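The June rotation, written up late

Oct 4, 2026

I said in June that I would write something about the peacekeeping rotation once it was finished, and then the summer went by. The last group came home three weeks ago, so I have no excuse left.

For anyone new to this blog: I spent nine years in army logistics and now I write about troop movements, mostly small ones that don't get much coverage.

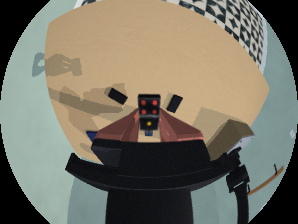
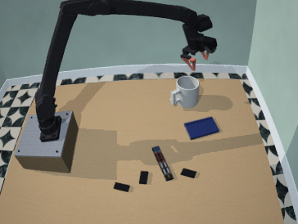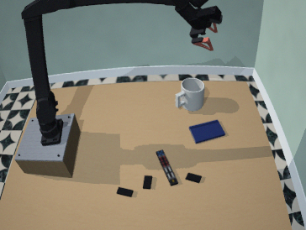

Before I get to the numbers, a reader wrote in after my last post to say I had been too easy on the planners. Moving a battalion out before its replacement has its vehicles is a mistake you can see coming months ahead, the reader said, and calling it a scheduling problem lets people off the hook. I think that is partly fair. I still think the ship was the main cause, but somebody signed off on a plan that had no slack in it.

The plan called for 504 soldiers to go out and relieve the unit at Camp Rutmont. In the end 497 went. The other seven were held back for medical or family reasons, which is normal for a group that size. The people part of the move went fine. They flew in over four days, slept in tents for the first week and took over the guard posts on the date they were supposed to.

The vehicles were another matter. They went by sea on the Vestergaard and were due at the port of Prelier before the first flight landed. The ship came in 40 days late. For that whole stretch the new unit was sharing the old unit's trucks, and the old unit was trying to pack those same trucks to go home. Patrols on the north road to Trillow were cut to every other day.

I have driven roads like that one, in a different country. When patrols thin out, the checkpoints move in. By the time the trucks were unloaded there were two new ones between Prelier and Trillow, and drivers were paying 100 dollars to get a loaded truck through. One was gone by the end of the summer. The other was still there when the last group left.

There were no casualties during the handover, and I am glad of that. The official summary calls the rotation complete and on schedule – true for the flights, I suppose. It gives the ship one line, near the bottom of the second page.

The next rotation is already on the books, and the vehicles are going by sea again. I have asked which port they plan to use and have not heard back. If I do, I will add it to this post.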